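Fovau bench recordings, window cell

Recordings from one work cell in the miniatures shop at Brurnero, which makes dollhouse windows and doors. They were collected in February to study how the arms changed the job of the people who used to do all the holding by hand.

Contents

291 recordings, 56 of them with operator notes. Each covers one handling of a miniature wooden window with four translucent panes, using a robot gripper and a black clamp. A wrist view and a fixed view are stored under the same ID.
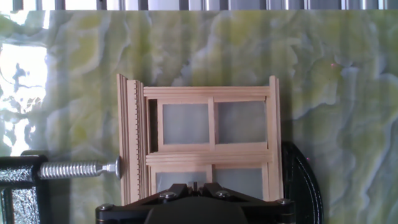
What changed for staff

Before the cell, 13 people shared the window benches and each held their own parts. Now 2 people per shift look after the arms and the rest have moved to fitting and finishing. Xolani Ngcobo ran the retraining. Operators reported less hand strain and more waiting. Several said they missed setting their own pace, and those comments are kept in the notes unedited.

The keyboard and mouse stay at the table so the operator can log a stop without walking away. 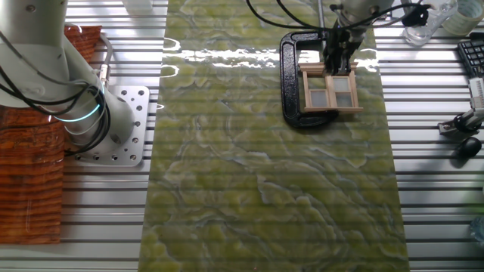

Stops are logged by reason: part slipped, part crooked, operator request, other. Early entries use "other" too often and should be treated with care.

Known limits

One product and one site. The night shift is missing. The marble-patterned panel is glossy and glare affects the views.

Access

Requests go to Bheki Du Plessis at Esance. Operator names have been removed from the notes. Do not use the recordings to rate individual workers.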